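Home Questions Tags Unanswered Ask Log in

We use cookies to remember your settings and to count visits. Accept all / Manage

Filed under: Kitchen & Dining > Storage > cups, mildew-smell, cabinets

Cups upside down or right side up? Household at a standstill

Asked by Shaohua Cao
Viewed 414 times

My wife and I have been married long enough to have settled money, religion and the thermostat. We have not settled cups.

I grew up in a house where every cup went on the shelf mouth down, no discussion. She grew up in a house where doing that was slightly disgusting, because the part you drink from is then sitting on the shelf, and when did anyone last wash the shelf? (January, as it happens. I looked it up on the calendar, where I had apparently written "shelves" like it was a dental appointment.)

For years we got by on whoever emptied the dishwasher getting their way, so on any given morning the cabinet looked like it had been stocked by two people who weren't speaking. Then we moved to Leltedik, where it is damp from fall until spring, and the plastic cups started to smell. It's a closed-up, basementy smell and you get it right as you tip the cup toward your face. Glasses are fine. Mugs are fine. Plastic only, and mostly the ones from the back.

She says it's my fault for trapping air in them. I say they'd smell either way and at least mine don't have dust in the bottom. We use a Vorna dishwasher that came with the place, normal cycle, the drying setting on. I've tried vinegar. I've tried baking soda. I haven't tried both at once as I remember the volcano from fourth grade.
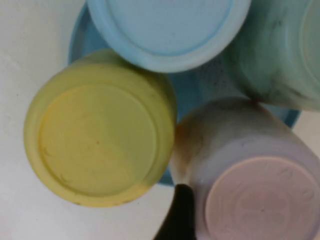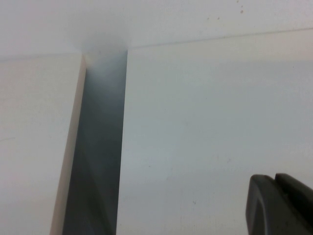 What I'd like to know:

Is there a right way up? Does it matter if the cups are plastic? And does shelf liner do anything, or is it just something you buy once and then peel off in strips when you move out?

Please don't tell me to get rid of the plastic ones. There's a four-year-old involved and we've tried glass.

3 answers

Answer from Xiaoqing Cheng (accepted)

You're both right and it won't help you, sorry.

The smell is water. Plastic doesn't hold heat the way a ceramic mug does, so when the dishwasher gets to its drying stage the mugs stay hot long enough to dry off and the plastic gives up early and stays wet. Then you put a wet cup mouth down on a flat shelf and seal the damp in, and a couple of days later you get basement. Your wife wins that round.

If the cup is bone dry, though, it makes no difference to the smell which way up it is, and upside down keeps the dust and the occasional moth out. That's your round.

So dry them first. Open the dishwasher door a few inches when the cycle ends and leave it, overnight if you can stand looking at it. Then check the bottoms. Most plastic cups have a little recess on the underside that holds a puddle, and when you flip the cup over the puddle goes wherever you'd least like it, generally down your sleeve. Give the rack a shake before you unload. Wipe whatever's left.

For the ones that smell already: hot water, dish soap, a bottle brush, then a soak in warm water with a good spoonful of baking soda for a few hours. Rinse and leave them on a wire rack until the next day. A folded towel is no good for this, it just hands the water back.

On liner, the flat printed kind does nothing. The ribbed or open mesh kind lets some air in under the rim, and you can take it out and rinse it in the sink, so you could stop scheduling your shelves. I bought a roll of the Jasińska mesh when we redid the pantry and it's still going. It curls at the corners for the first week.

And rotate from the back. The back ones smell worst as they're the ones that never come out.

Answer from cistham_dad

right side up. always. where your mouth goes shouldnt touch the shelf. not complicated

 Comment: What about dust?
 Comment: blow in it
 Comment: I have so many questions about your house.

Answer from plumline308

Former restaurant person. We stored glassware mouth down, but on racks or ridged matting so air could get underneath. I never worked anywhere that put wet glasses flat on a solid shelf, and in one place you'd get yelled at for it by a man holding a ladle.

I'd look at the cabinet itself, too. If it's on an outside wall, the back of it runs colder than the rest of the kitchen and things stay damp in there whatever you do. We had that in our first apartment and I blamed the crackers for a whole winter. Moving the cups to an inside wall fixed it. If you can't move them, leave the door open for an hour in the evening after cooking, when the kitchen has cleared out.

Also clean the dishwasher filter. I realize this is the answer to every question on this site.

 Comment from Shaohua Cao: The filter. I did not know there was a filter. I would rather not describe it.

 Comment from Xiaoqing Cheng: Then that's probably half your smell.

 Comment from Shaohua Cao: Update, cleaned it, door propped open overnight, ordered the mesh. We've agreed on mouth down for cups and mouth up for mugs, which makes no sense to either of us. The four-year-old puts hers on its side.

Get our weekly roundup of the best household answers. Enter your email. Unsubscribe any time.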